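Taris Tabletop Arms – Progress Report to the Grovari Fund
March 11, 2022

Where we are

Thank you again for your patience with us this winter. We had hoped to write with a finished run of pick-and-place trials, and instead a good part of this report is about a fault that kept us busy far longer than we would have liked. Still, we learned a lot from it, and the project is in better shape than it was when we last wrote in November.

What went wrong

During trial 54 of the toy block series, the arm lost its hold at the elbow and came down hard toward the table. The person running the session was reaching over to reset a block at the time and pulled back quickly. There was no injury, but we count it as a safety matter and stopped all trials that same evening.

We first blamed the elbow servo, and swapped it, and were pleased with ourselves for a day or so. Then it happened again! Going back through the Mạch logs, we found 13 short drops in supply voltage, nearly all of them when the arm was moving fast with several joints under load. The power adapter was simply too small for the job. When the voltage dipped, the servos let go and then woke up again wherever they happened to be.

What we have changed

The adapter has been replaced with a larger one from Dodatel, and the control program now brings the arm to rest slowly if the voltage falls. Hands stay off the table while the power is on – we should have had that rule from the start. We also check the clamps and the joint labels before each session, as one of our early mix-ups came from a cable plugged into the wrong joint.

Trials have started again at reduced speed, with 33 completed so far and no dropouts in the log.

The arm at its table:

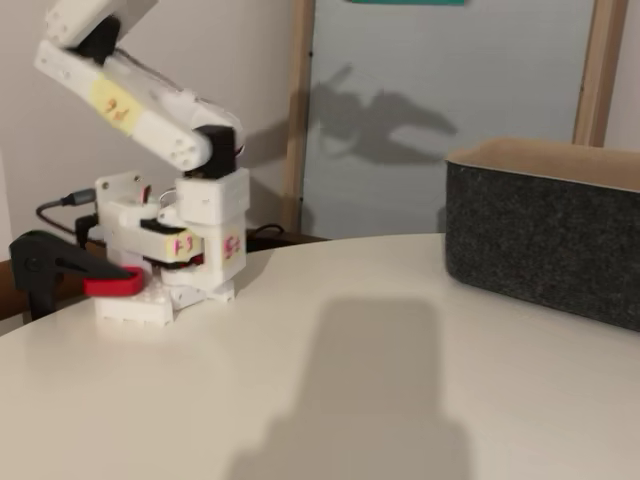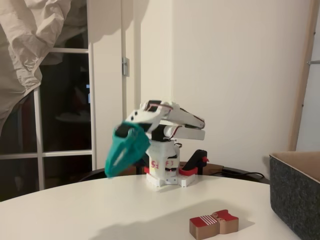
Budget and next steps

The new adapter, spare servos and lost printing time will cost up to $2,000, and we can cover this from the parts line without asking you for more. Full-speed trials come next, once the slow ones are finished. We will send you the voltage logs along with the trial results – and if anyone at the fund would like to come and watch a session, we would be very glad to have you.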